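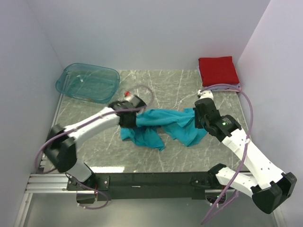 Pennington came over to Motdale last night for the last home game of February, and I have been going to that gym long enough to know you get there early or you stand. They say it holds 800 and I'd guess we had some 600 by tipoff, with the Pennington folks packed in behind their bench and loud from the start! We were down 5 at the half and I was wringing my program the way that teal cloth is all bunched up between the two black grippers, which is to say there wasn't much left of it by the fourth quarter.

Then Alaric Brannigan got going (I remember him in third grade, all elbows, shooting from the hip) and hit two threes from the same corner, and my goodness, the noise. We won by a single point. I drove home with no voice and ate cold chili standing up at the counter, and I'm already looking at the bus schedule for the first playoff game over in Bisik.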